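From: Gintarė Koppel
To: Vaduda tidy-and-mend list
Date: 27/01/2026
Subject: Re: The cable drawer (again)

Young-sook Seo wrote:
> Has anyone found a way of storing leads that lasts longer than a
> fortnight? I did ours in July, all in freezer bags with labels, and
> it's back to being one enormous knot. Half the bags have split and the
> labels have gone furry. I can't face buying another box with little
> compartments. Also, what do you do about the really long ones?
>
> Young-sook

Oh Young-sook, you've picked my favourite subject! I did our whole cupboard over the holidays and I'm still opening the door just to look at it.

I gave up on bags years ago. They slide about, you can't get the air out, and you end up taking the lead out to see which one it is anyway. What changed things for me was hook-and-loop ties, one per lead, and they live on the lead for good. When the lead's in use the tie stays on near one end, so it's there when you want to pack up again. Wekesa put me on to these (thank you Wekesa, I know you read everything and never reply). I bought a roll and cut it up myself, but the ready-made ones with a slot in the end are nicer to handle if you don't mind paying a bit more.

As for boxes, I use two of the shallow Plurkasby trays, the ones without a lid. The deep ones are a trap – things go in and you never see the bottom again. Coils go in on their edges like plates in a rack, and you can run your finger along the row till you get to the one you want. I tried them lying flat first and was forever lifting four to get at the fifth.

My way of doing it, for what it's worth:

1. Tip the lot out on the biggest table you've got. The floor is fine too but my knees say no.

2. Pull out anything with a cracked sleeve or bent pins and put it by the door for the recycling point. Do it straight away or it creeps back in.

3. Undo the knots from the middle, loosening as you go. Pulling on the ends makes it worse, and I speak as someone who lost a perfectly good phone charger that way.

4. Wind each one in big easy loops, about the width of your hand, letting it turn the way it wants to. Please don't wrap them round your elbow! Si-eun does this and hers all come out like pigs' tails.

5. Put the tie round one side of the loop, snug but not strangling, and leave both ends poking out where you can see them. Then you can tell what it is without undoing anything, and you hardly need labels. A grey tie on a black USB lead, with the ends left out: 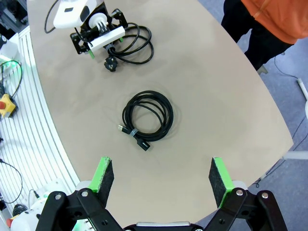

6. Stand them up in the tray, USB at the front, mains leads at the back. Odd ones go in the second tray with a bit of masking tape saying what they belong to.

On the really long ones, I wind those in two halves, a figure of eight folded over, with a tie at each side. Ours is the extension for the hedge trimmer and it hangs on a hook behind the door. It's never been happier.

Does anyone still want the old Zarkarard adaptors, by the way? I've got a carrier bag of them and can bring it on Saturday. Gyu-bin, I think you asked last year?

Let us know how you get on, Young-sook, and send a picture of the drawer when it's done – I mean it!

Gintarė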